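Collecting kitchen demos in simulation: bench tips

Fix the task wording before the first episode. "Move the steak from the plate to the cutting board" is usable. "Tidy the counter" is not, as two operators will finish it in different places.

Start each episode with the fingers open and clear of every object. Shift the plate and board between episodes, but keep both within reach of the arm. Leave the toaster in the layout even when the task ignores it - a policy trained on bare counters tends to clip whatever stands at the back.

Record failed grasps and tag them. Kheri Simiyu's set for Braltov has 800 episodes, 42 of them tagged as failures, and those are stored in a separate folder.

Vary cabinet color, handles and countertop by seed, and write the seed into the episode header.

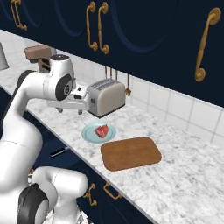

Replay every tenth episode before export. Check that the gripper has released the object and backed off before the log ends. Trim idle time at the start to 2 seconds. Export on Tuesday, after the asset sync.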